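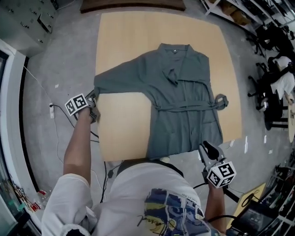 Randitz to Begin Separate Textile Collection in May

The town of Randitz will begin collecting used clothing and household textiles separately from general waste in May, following approval of the service agreement at Tuesday's council session. Collection will be carried out by Skitar, the company that already handles paper and glass for the town.

Under the agreement, 20 collection points will be set up across the town, most of them next to existing glass containers. Residents of the Serra district, where streets are too narrow for the larger trucks, will be served by a mobile unit that stops at the market square every Tuesday from 5 p.m. until dusk.

Clean and dry clothing, bed linen, towels, robes, curtains and tablecloths will be accepted, along with shoes tied together in pairs. Items should be folded and placed in closed bags. Belts and cords should stay with the garment they belong to. Minor damage such as a missing button or a worn cuff is not a reason to throw an item away, and such pieces may be placed in the same bag as the rest.

Carpets, mattresses, pillows, wet fabrics and cloths soiled with paint or oil will not be accepted. These should continue to go to the municipal recycling yard or, in the case of small items, into the general waste bin.

Textiles will be taken to the Skitar depot for sorting. Garments in good condition will be offered to social service agencies in the region before any are sold. Cotton and wool that can no longer be worn will be cut for industrial wiping cloths or shredded for insulation. A portion of the undyed natural fiber will go to Coltivia, the community growing project on the eastern edge of town, which plans to test it as ground cover in its vegetable beds this season.

The council approved the measure after a trial in Serra in which 1453 households were invited to take part. The trial used temporary containers and one monthly pickup. According to the report presented to the council, the main complaint from residents was that containers filled up well before the pickup date. The permanent service will therefore run weekly, with additional pickups in spring and fall – the periods when most households clear out their closets.

There will be no separate charge for the service. Bags will be available at the town hall information desk and at the public library while supplies last. Apartment buildings and businesses that expect to hand over more than 500 pounds at one time, including hotels and laundries, are asked to arrange a pickup directly with Skitar.

A map of the collection points and a printed guide to accepted items will be mailed to all households before the service begins. Questions about container locations may be submitted in writing to the municipal waste office – requests to move a container will be reviewed once the service has been running for a full season.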